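Week 4 handout: Counting royal visits

Newspapers love a running total. When a senior royal retires, the number of engagements gets top billing, and we are meant to be impressed. Before you are, ask who kept the count and what went into it.

Take the October tour in your packet. The Gallagher list gives 77 engagements. The Plirach list gives 29 for the same 10 towns. Neither one defines the word "engagement." A lunch with a speech may be one entry or two — it depends on the clerk.
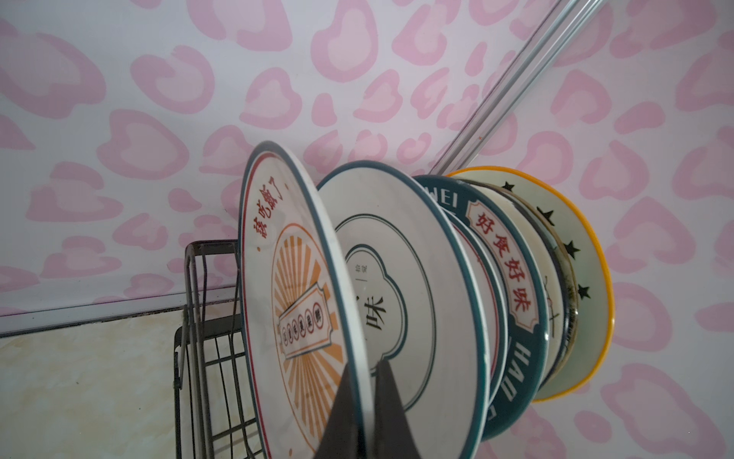
Photo: Zendunix

Reporters seldom check. They copy the larger figure, and the palace has no reason to complain.

For section: read both lists and mark four entries you would throw out. Be ready to defend your cuts. "It sounded minor" is a weak defense.

Reading: Brarar packet, part 4.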